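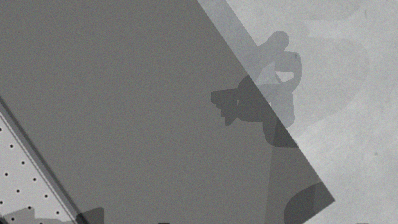 Gray tabletop, pale gray floor.

Packers wanted – Kestthorpe warehouse

Skesutik sells kitchen and dining stuff online and we need packers for the holiday rush. Up to 1,000 orders a day go out in peak weeks. Start asap, runs thru end of January, some people get kept on.

What you'd do: pick, wrap, box, label. Glassware mostly, plus the Cropper range of cutting boards. Scanning is on Esis, we train you, takes a morning. Some lifting – heaviest carton is 56 lbs and thats a two person lift.

Shifts are 6 to 2 or 2 to 10. Tell us which one you want, can't promise but we try. Paid weekly. Half hour paid lunch, free parking in back, bus 11 stops at the gate.

Need to have: closed toe shoes, right to work in the US, ok on your feet all shift. Warehouse experience nice, not required. Worked here in July? Skip the form, just call the front desk.

To apply – fill in the short form on our jobs page or stop by the office with ID. Applications in by 10 November 2022 please. We will get back to evryone, may take a few days.

No agencies.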